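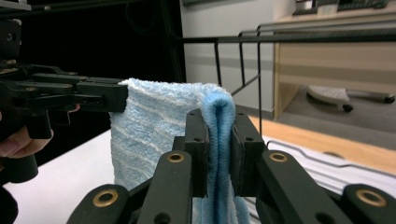
*Blue towel held in two Rendora hand grippers, one at the upper corner and one on the fold.*

# Rendora hand gripper, set of two

The Rendora is a parallel-jaw gripper which you hold and close with your own hand. It is made for people who want to show a household or workshop task to a robot, and for people who first want to find out if the task is possible at all with two flat fingers. It is sold by Drovum in Claltthorpe as a matched pair, left and right.

Many customers write to us with the same question before they order: can a machine do this job already? They mean towels, dishes, beds, sorting of small parts, wiping of benches. We try to give a fair answer on this page, so that you can decide if a set of grippers is a useful purchase for you now or if it is better to wait.

## What is in the set

| Part | Detail |
|---|---|
| Grippers | 2, black plastic, screwed links |
| Pivots | brass bushings, replaceable |
| Finger pads | flat, screwed on, exchangeable |
| Maximum opening | 95 mm |
| Spare screws | 8 |
| Tools | one hex key |
| Price of the set | £207 |

The wire rack, the table and the cloths are not included. Any drying rack with thin rods is suitable for practice.

## How far are the machines with cloth?

A towel is a difficult object. A cup has the same shape in the morning and in the evening, but a towel has a new shape each time you put it down. A person feels where the hem is and does not think about it. A robot with two flat pads must see the hem, and very often the hem is under another layer.

Our own judgement is as follows. One towel, lying flat on a clear table, can be folded in half by a robot arm with good results, if the towel is of a type it has met before. One towel hanging over a rack, which must be taken down and folded, is possible on a good day. A full basket of mixed washing, with socks inside of trousers, we would not promise to anybody at present. The robot can make an attempt, but a person must stay near it, and then the time is not really saved.

The person with grippers in the hands is somewhere in the middle. You have your own eyes and your own patience, but you have only the fingers of the machine. For this reason I recommend to try a chore with the Rendora before any arm is bought. If you cannot do it with the grippers after an hour of practice, the arm will most probably not do it either.

## Which chores did we try

We made a list of 11 chores and did each one with the set. I did most of them myself, and I am not a specially skilful person. Some notes:

**Hanging a hand towel over a rod.** Easy after some minutes. One gripper holds the corner, the other one takes the fold. A towel with loops on the surface is kind to the pads, it does not slip much.

**Folding in half on the table.** Easy for thick cloth. For thin cloth it is slower, as the pads take two layers when you want only one.

**Lifting a single flat cloth.** Harder than it looks. The fingers must come down nearly to the table and close at a low angle. On a smooth white surface it is also hard to judge the height by eye, and I touched the table many times before I found the correct angle.

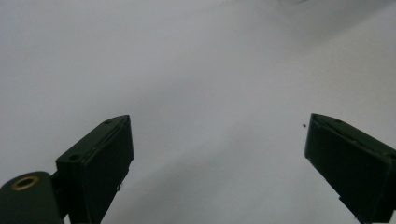 When you know the angle it stays in the wrist, and next morning it was still there for me. A beginner should set aside one afternoon for this alone. It helps to work slowly and to open the jaws more than seems necessary, and then to close them only when both tips are resting on the surface.

**Pairing socks.** Possible, but turning one sock over the other was too much for us. We could only lay them together.

**Wiping a bench.** Good. The cloth should be folded into a thick pad first, otherwise it comes out between the fingers.

**Buttoning a shirt.** We did not manage it. I write this openly so that no customer buys the set for this purpose.

**Putting screws into a tray.** For screws of medium size it works well. Very small ones roll away from the flat pads. The narrow pads (sold separately) are better for it.

**Taking cutlery from a drainer.** Spoons yes, forks yes, knives with care. Please use blunt knives only.

## Pads

The standard pads are flat and rather hard. They are right for cloth, cardboard and plastic boxes. Two other types can be ordered:

- Soft pads, for glass and for fruit. They wear faster.
- Narrow pads, for screws, cable ends and similar.

To change a pad, open the jaws completely, remove the screws and lift the pad away to the front. Do not pull it sideways. The left and the right pad of one gripper are mirrored, so keep them in order when you put them down.

## Care

Terry cloth leaves fluff on the pads and in the joints. A dry brush is enough. Please do not put oil on the brass bushings, it collects the fluff and the movement becomes heavy. If a link feels loose, turn its screw a quarter and try again. Too much force will make the jaws stiff, and then your hand becomes tired very early.

Keep the working surface light and plain if you intend to film. Shiny tables give reflections, and dark cloth on a dark table is a trouble for any vision system we have tried.

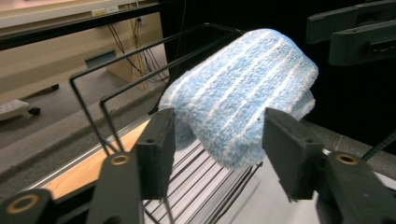 *Striped cloth folded over the bars of the wire rack, clamped by the finger pads.*

## Questions we receive often

**Is it useful without a robot?**
Yes, for planning. The workshop of Jansen bought a set only to check which stations on their packing line could be given to an arm. They left two stations to people and rearranged a third.

**Can I use one gripper only?**
For boxes and screws, yes. For cloth you will want both. Single grippers are available as replacement, but the price per piece is higher.

**Is it suitable for left-handed people?**
The handles are equal. Only the position of the locking screw is mirrored.

**Will it fit my robot arm?**
The pads fit on the Rendora wrist adapter. A new version of the adapter is planned for September - please ask us before you order the present one.

**Can children use it?**
With an adult, yes. The links can pinch the skin when they close.

## Ordering

Write to Iman Salem at Drovum and say which task you have in mind. A short text about the material and the size of the object is sufficient. If the task seems not possible with these grippers, I will tell you this before you pay. Sets are sent from Claltthorpe, and spare pads travel in the same parcel when they are ordered together.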